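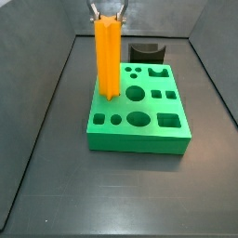
Stop hiding the grammar behind buttons

14 January 2021

Spent most of the break trying to read a medieval verse chronicle on a screen. The Livmont edition, the digital one, not the old two volume set that every library has and nobody lends. 440 stanzas, full apparatus, glosses, the lot. I should love it. I mostly don't, and I want to get down why before term starts and I forget.

My gripe is the hiding. Open a stanza and you get the bare text. Want the gloss? Click. Want the case endings explained? Click again. Variants, another click, and that one closes the gloss. The thinking is that the reader is in control and sees only what they ask for. Fine. But a learner doesn't know what to ask for. That's the whole problem with being a learner.

With the printed book the commentary sat at the foot of the page whether I liked it or not. My eye fell on it. I learned what an absolute construction was because a footnote about one was in the way of the footnote I was after. You can't bump into something that's folded up.

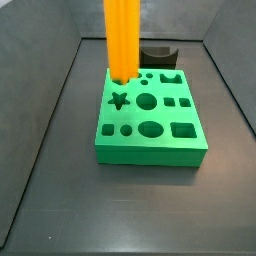 And the clicking changes how you read. I caught myself guessing at a form, being fairly happy with the guess, and moving on, since checking meant losing my place. On paper I'd have glanced down. Half a second. So the tool with more help in it got less use out of me. I went back through stanza 42 later with the old volumes beside me and found I'd had the wrong subject for the entire sentence. Felt great.

The Sivaris reader does this better, I think. It's ugly. Three columns, tiny type, a colour scheme like a hospital corridor. But everything is open when you arrive and you close what you don't want. Same features, same switches, other way round. Makes a huge diference. People who know the language shut the parsing column and never see it again, and beginners don't have to know it exists before they can use it.

Now the diagrams. Every project wants diagrams. Trees, arcs, little arrows from verb to object. Lunde has gone furthest with these and some are lovely, I'd put one on the wall. But a tree of a sentence is someone's reading of the sentence. An editor decided that adverb hangs off that verb. Often there's a decent argument for the other one, and in the print tradition you'd get the argument, two grumpy lines of it. In the diagram you get an arrow. No doubt, no name, no "or perhaps". 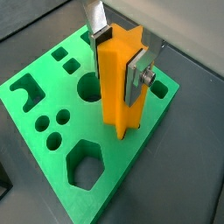
I asked about this at a workshop once and was told that showing rival analyses would clutter the display. Well, yes. Philology is cluttered. If 800 years of copyists and readers couldn't agree on a line then a clean picture of it is telling me something false -- and telling it to exactly the people least able to object.

I'm not asking for much. Open the notes by default. Let two trees sit side by side where there are two. Sign the parsing, even with initials. And give me a plain page I can print, with the notes on it, because I still do my real reading at the kitchen table with a pencil.

That last one gets treated as an old person's request. The nine students in my reading group last year all printed the text. All of them. They pasted it from the site into a document, lost the accents, lost the line numbers, and scribbled their own glosses in the margins. Glosses that were sitting right there in the edition, behind a button none of them had pressed.

Zakitz is meant to be putting out its first batch of texts later in January and I've heard the notes will be in pop-ups. Hover to see, move the mouse and gone. Please don't. There's still time, its a setting. Or if it has to be pop-ups, at least let me pin them open, and leave them pinned when I turn to the next stanza.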